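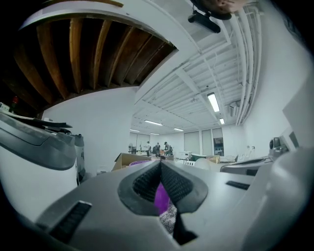 Can a robot tidy up your room? Someday, maybe. On 11 May 2023 I went to the open day at the Allbridge workshop to find out how close we are. I went in with doubts, and I came home with most of them.

First, what is a gripper? It's a tool that does the job of a hand. Your hand has five fingers and a lot of skin that can feel things. The gripper has two fingers with black pads on the inside. The pads have a bumpy texture, a bit like the sole of a sneaker. Bumps help things stay put when the fingers squeeze.

There's a kind you hold yourself. You carry it to the thing you want and pick the thing up, and the tool records what you did. Later, a computer studies lots of those recordings and tries to copy them. People call this "learning," but be careful with that word. You can learn what a cup is for. The computer has no idea anyone drinks from it.

Our guide was Rozália Vondráček. She told us that one simple job, like putting a block in a box, had to be shown to their robot, Kono, over and over. Then came the demonstration. Kono got 20 tries at it. It managed 15. Two of the misses were close - the block landed on the rim and fell off the wrong side. The other three weren't close at all.

Is 15 out of 20 good? It depends on the job. For blocks, fine. For your mom's favorite plates, no thank you!

A boy in our group, Callum Ackroyd, is 9, and he asked the best question of the day. "What if you turn the box around?" Rozália said they could try it. Kono reached for the place where the opening used to be and bumped the cardboard. She said more practice with the box turned different ways should help. Maybe so. I'd like to see it before I believe it.

If you go to a robot show, here are some things to ask:

Is a person steering it?
How many times did you practice this?
What happens if I move something?
Can I see it go wrong?

People who build robots usually don't mind these questions. Rozália answered every one of ours, even the last one. The next open day is in December, and Callum says he's bringing his own box.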